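Home | Products | Guides | Spare Parts | Contact

Pravirora Room Booking Panel
Set-up Guide for Offices, Section 3: Preparing the Meeting Room and First Booking

This section is for the person who looks after the meeting rooms. You do not need special computer knowledge. Please read all of the steps one time before you begin, and keep the small card with the panel code near you. If the panel is not yet fixed on the wall beside the door, go back to Section 2.

Before you start

You will need:
- the panel, already mounted and connected to power
- the code card from the box
- the name and password of your office wireless network
- a computer with the Hetance calendar program open

Caution: Do not clean the panel glass while it is starting. The touch of the cloth can be read as a finger and the language may be changed.

3.1 Giving the room a name

1. Press the grey button under the panel and hold it until the light becomes green. The welcome screen will come.

2. Choose your language and your time zone. If your office is in a province or state which does not change the clock in summer, switch off "Seasonal time".

3. Type the name of the room. Use the same name which is written on the door and in the calendar. The panel sees "Platamstead Room" and "Platamstead room" as two different rooms, so please be careful with the capital letters.

4. Enter the number of seats. This number is shown to everybody who wants to book, and the calendar will give a warning when more people are invited than the room can hold.

5. Choose the room type. For a room with one shared table, select "Conference". For desks in rows select "Training". The type decides how much time is left free between two meetings. You can change this time later in the menu Rules.
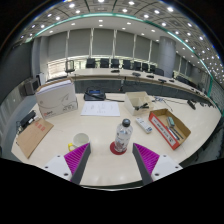

6. Press Save. The panel will start again by itself. Wait for the second green light and do not remove the power in this time.

Note: If the light stays orange, the name of the room is already used on another panel. Choose a different name and press Save again.

3.2 Connecting to the calendar

1. On the panel, open Settings, then Network. Select your network and type the password.

2. On the computer, open Hetance and go to Rooms, then Add a panel.

3. Enter the panel code from the card. The code is not the serial number. The serial number is on the back of the panel and you cannot read it when the panel is on the wall.

4. The panel now shows a port number. For most offices it is 1832. If your network is protected by a firewall, ask your computer department to open this port before you continue.

5. Press Connect on both sides. The first connection can be slow if the calendar is big. One panel can keep up to 250 bookings in its memory, and older bookings are removed first.

Caution: Do not connect one panel to two calendars. Bookings will be lost and we cannot bring them back.

3.3 Making a test booking

We recommend to make one test booking before you tell your colleagues that the panel is ready. A quiet day such as Saturday is good for this.

1. Touch any free time on the panel. The free times are white and the booked times are blue.

2. Choose the length of the meeting and press Book. Look at the calendar on your computer. The booking must be there with the correct room name.

3. When the booking begins, the panel asks for a check-in. Touch "I am here". If no person touches it, the room becomes free again and the organiser gets a message.

4. Press End meeting. The panel will show the reminder "Please leave the table ready for the next group". You can write your own text in place of this one, for example about cups, papers and chairs. Keep it short, so that it can be read from the doorway.

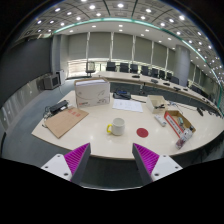 Figure 3-2. Meeting table with mug and paper.

5. Delete the test booking in the calendar. It should disappear from the panel also.

3.4 If something is not working

Message 417: The clock of the panel and the clock of the calendar are different. Open Settings, then Time, and press Synchronize.

Panel shows "Offline": Bookings in the memory can still be seen, but you cannot add new ones. Check the network password first.

Touch is not precise: Wipe the glass with a soft dry cloth while the panel is switched off, then start it again.

For a panel with a Baptista wall frame, loosen the lower screw by a half turn if the frame is pressing on the glass. Do not take the screw out completely.

Continue with Section 4, Rules and Permissions.

Last updated: January

Contact Pravirora Support | Copyright Pravirora. All rights reserved. | Back to top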